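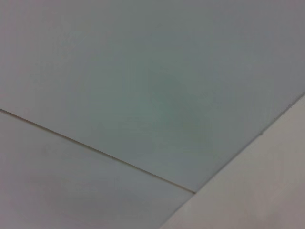 Wrist camera view with flat panels and one thin seam.

4. Recording the bag task

I'm assuming you've got both arms homed and the Vumimley recorder running. If you don't, go back to section 3 (Evdokia Tsoukalas wrote that one and it's very good!).

4.1 Open all the camera streams and look at each one before you touch the bag. A wrist view full of blank panel is fine at this point, so please don't go loosening the mount over it.

4.2 Set the bag on the white table and unzip the top. I like to pull the opening wide with my fingers first, and I leave the handles wherever they flop, so the model gets to see some mess.

4.3 Start the episode, then bring the arms in slowly.
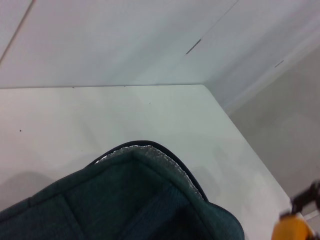

4.4 Take hold of the fabric near the rim with one gripper, pause for a breath, then bring in the other one. Keep going even if your first grab is clumsy – a fumble you recover from is worth keeping, and I tag mine "retry" in the notes box.

CAUTION: Don't pinch the zipper pull or the foil lining. Let go and come in again on the cloth. 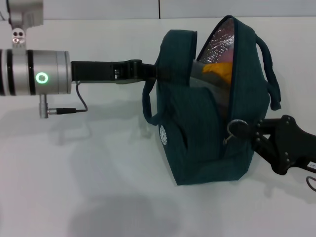
Both grippers on the bag, top unzipped.

4.5 Press Stop with the grippers open and clear of the bag. Episodes shorter than 30 frames get thrown out when you upload.

Note: My first Barrientos batch was 172 episodes, and I had to redo 56 of them after mixing up the left and right wrist streams. Check the stream names every time you restart!

4.6 Save, move the bag a little, and go again from 4.3.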